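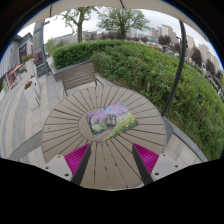
How do robots learn to pick things up?

The Sketedport robot open day was held in September, and visitors of all ages came to see how robots are taught to use their hands.

Most robots don't have hands like yours. Many have a gripper with two fingers. The fingers close to hold something and open to let it go. That sounds easy, but a robot doesn't know how hard to squeeze a grape, or where to grab a mug, until it has learned.

One way to teach it is to show it. At the Plorent table, visitors held a gripper by its handle and did small jobs with it. They picked up a block, moved it and put it down. A camera on the gripper recorded each try, and a computer can study those recordings later.

One try isn't enough. The Plorent team likes to have 100 tries of each job, and 1000 for the tricky ones. The tries should be a bit different from each other, too. If a robot only ever practises in one room, it may get muddled when the light changes or the table is a new colour.

The Roltine arm was next door. It has a motor in each joint and moved cups from one tray to another. Sometimes it dropped one. The team wrote down what went wrong – that helps them decide what to practise next.

Try it at home

You need a pair of kitchen tongs, a sock, a pencil and a coin. Pick up each one with the tongs and put it in a bowl. Which was hardest? Now try again with one eye closed.

Words to know

Gripper: the part of a robot that holds things.
Joint: a place where a robot arm bends or turns.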